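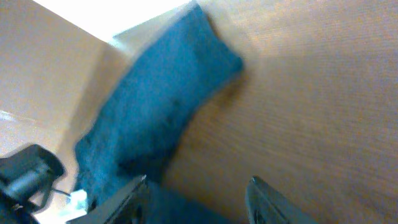

Subject: Re: wrist camera placement and finger choice for cloth
List: small-arms
Date: 2 August 2024

Replying on list so the settings end up in the archive. The earlier message is quoted in pieces and my answers are under each piece.

> We have the Dredura two-finger gripper on a bench arm and are
> thinking of swapping to the Celarar before we start on soft items.
> Has anyone run both on cloth? The spec sheets don't say much
> beyond stroke and force.

I have run both, on the same arm, with the same Ketgate controller. The items were microfiber cloths, cotton dish towels and a few cut squares of fleece. Each gripper got 585 grasp attempts in July. I scored an attempt as good if the cloth left the table and stayed in the fingers until the arm reached the drop point.

The two came out closer than I expected. The Dredura is better on thin cotton lying flat, where the tips have to slide in and pinch up a ridge. Its tips are narrower and they get under an edge more easily. The Celarar is better on anything thick or already bunched up, and it forgives a bad approach angle. If your cloths are going to be dropped in a heap, I would take the Celarar. If they start out flat, stay with what you have and spend the time on the approach instead.

One thing to check on the Celarar is the mounting plate. Ours needed an adapter, and the adapter moves the fingers farther from the wrist. You have to redo the tool offset and the camera calibration both. I did the first and forgot the second, and lost most of a day to grasps that all landed short in the same direction.

> Where are people putting the camera? Ours is clamped to the side of
> the arm and the fingers block most of the view once we get close.

Mine is at the wrist, looking down past the fingers, with a Lindemann bracket. The picture at the top of this message is from it. Both fingertips show at the bottom with the lower end of a teal cloth between them, which is the part I need for the last bit of the approach. With the camera on the side I could only see one finger and had to guess the other.

The weak points of that view are in the same picture. The far end washes out to white near the top, and the bottom around the fingers is dark enough that the end of the cloth is hard to tell from the black of the gripper. A dark blue or black cloth would be worse. I am going to try a small light on the bracket, pointed at the gap between the tips. Lighter fingertips might also help, if somebody has had luck with tape or paint that doesn't wear off.

Check your wiring too. If a lead or a connector can swing into the picture, tie it down before you record anything you want to keep. A white connector is bright against dark hardware and a simple edge finder will latch onto it. You can mask that corner in software, but then the mask has to be redone every time the bracket is moved.

> What exposure are you using? We get blur as soon as the arm moves.

So do we. I started at 4000 microseconds and cut it to 2000. The blur on the cloth outline went down by a useful amount at 2000 but the shadows got noisy, and I had to bring the gain up. At our lamp level I would not go shorter. What worked better was slowing the arm for the last 5 centimeters. The cycle takes longer, but the outline is clean enough for the edge finder to work with, and the number of missed grasps went down more than it did from any camera setting I changed.

Lock the exposure by hand whatever value you pick. With auto exposure on, the image brightened and darkened as the wrist turned toward the lamp, and the color threshold I had set for the cloth stopped working halfway through the move.

> Is force control worth setting up, or is position enough?

For cloth on a hard table, position was enough for closing the fingers. It was not enough for coming down. A wooden top is not as flat as you think across the whole reach of the arm, and ours is low at one corner. The Ketgate has a contact stop that reads motor current, and I used that for the descent only. Set the threshold with the gripper moving in free air first, then raise it until it stops tripping by itself. The value for the Dredura will not carry over to the Celarar, as the second one is heavier.

I did not get good results from using motor current to tell if cloth was in the fingers. A single layer of microfiber reads nearly the same as closed and empty. I check it from the wrist camera after the lift.

Things I have not tried: suction, fingers with a rubber skin, and a second fixed camera overhead. If anybody on the list has run a fixed camera together with a wrist one on this controller, I would like to know if the two streams stay in step. The Ketgate manual says they share a clock, but it doesn't say what happens when one of them drops a picture.

I can send the scoring sheet and the controller settings file to anyone who wants them. Write to me off list and say which gripper you have, because the files are different.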